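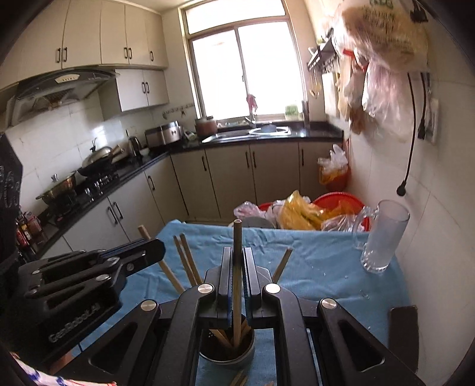
Thursday, notebook entry, chopstick task, left gripper

Stopped at 15:40. The left gripper again did not open fully after a release, this is the third time this week, so I write down everything before I forget the order of things.

**What happened**

The task was the usual one: take a chopstick, put it upright into the cup, let go, take the next. In the morning both hands worked well. After lunch the left trigger began to feel heavy at the end of its travel. I noticed it but I continued, which was my mistake. Then during a release the left jaws stayed a little closed, the stick did not drop, and when I pulled the hand back the cup came with it and fell over. Nothing was broken. The right gripper had no problem at all today.

The log is worse than the cup. The opening width on the left side is reported as fully open while the jaws are clearly not. So for every episode after the fault started, the recorded width does not agree with the video. If we train on this, the policy will learn that "open" sometimes means "still holding". We had this trouble with the Pudota set in spring and it took long to find.

**How many episodes are affected**

The whole Cilora batch has 2,151 episodes. I compared the width signal with the video for the last 800, because before that the release times look normal. The first bad one I could find is from after lunch. I marked 21 as surely bad. Six more I can not decide, the hand covers the jaws at the important moment. I put these in a separate folder and somebody else should look at them with fresh eyes.

Please do not delete the bad ones. Move them only.

**What I checked**

- Jaw screws on the left: tight, all of them.
- Pads: clean, the ridges are not torn. I wiped them anyway.
- Linkage by hand, power off: moves freely for most of the way, then there is a small hard point near full opening. I can feel it better when I move it slowly.
- Same test on the right: no hard point.
- Cable on the left: I bent it in several directions while watching the width value. No jumps.
- Restart of the recorder: the value came back the same, still wrong.

So I think it is mechanical first, and the wrong number comes second. My guess is that one pivot is binding and the encoder sits on the trigger side of it. Then the trigger goes to the end, the encoder says open, and the jaw is still on its way. It would explain why the signal looks so clean. But I have not opened the housing, so this is a guess and must be read as one.

**Not yet clear to me**

Why is it sometimes fine? I did 21 empty open-close cycles on the desk after stopping and it failed in none of them. With a chopstick in the jaws it failed on the second try. Maybe the side load from a thin stick pushes the joint a little out of line. A thicker object may never show it. The Buschmann checklist has only the empty cycle test in it, and this test would pass our faulty gripper every day.

Also, I do not know if the grease from the last service is the right one. The tube in the drawer has no label any more. If you know which one was used, write it on this page.

**Safety**

When the jaw sticks, the natural reaction is to pull it open with the fingers of the other hand. I did this, and it let go suddenly and pinched my thumb. No skin broken, only a red line - but I had the trigger still half pressed, so it could be worse. From now on: trigger released and power off first, then touch the jaws. The cup can wait.

In a kitchen this matters more than on our bench. If the gripper holds on to something when we believe it has let go, we drag it, and it can be a glass or a bowl of hot soup next time. I want us to keep the stove off during recording until the left side is repaired.

**To do**

- [ ] Left gripper out of use, put red tape on the handle
- [ ] Open the housing, look at the pivots on both sides of the linkage
- [ ] Add a loaded test to the morning check: hold a chopstick, release, compare width with video
- [ ] Second person for the six unclear episodes
- [ ] Ask Prirnum if they have a spare linkage, and how long it takes
- [ ] Check the old Cilora mornings also, only a sample

17:10, added later: tried the loaded test again with the hand turned so that the jaws point down. Failed four times of five. With the jaws level it failed once of five. So the direction has an influence, and the loaded test should be done pointing down. Battery was nearly full in both cases.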